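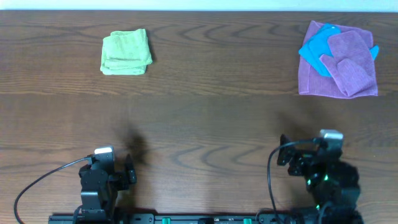

Figure 11.1. The cloth-stacking table, with a green cloth at left and purple and blue cloths at right.

Chapter 11
Learning From People Who Fold Better Than You Do

I used to hate cloth. Give me a block or a mug and I can tell you where it is with six numbers, and I can go home at a decent hour! A washcloth doesn't work that way. It has corners, sure, but half of them are usually tucked under something, and the moment you pull on one the other three wander off.

So this chapter is about what my lab did once we gave up writing down the shape of the cloth (I held out longest, and Meinir Lloyd still teases me about it). We drove the arms by hand through the stacking task, recorded the joint angles and the camera views together, and trained a policy to copy us. We called it Hadgu. The first version learned from 627 demonstrations, most of them by Meinir and Shadi Rawashdeh, who has far more patience than I do. 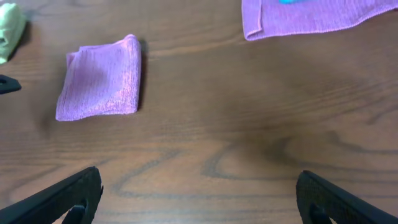 What a wrist view buys you is detail near the fingers, right when you need it: an edge, a fold, the thin shadow that says there's some thickness there to pinch. What it costs you is everything else. Drop in close and the rest of the stack slides out of sight, so the policy needs a wider view from the head too. In Section 11.2 we'll take each view away in turn and look at how the grasps change.
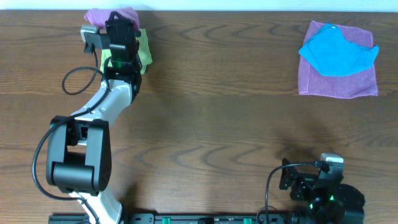

We'll also get into action chunking, where the policy predicts a short run of moves at once. Ours predicted 15 steps, then 18 after Lorenz Gruber got tired of watching the arms dither over a hem. You'll pick your own number in the lab project, so keep your notes from Chapter 9 handy (the part on compounding error especially), and we'll start with how to record a demonstration worth copying.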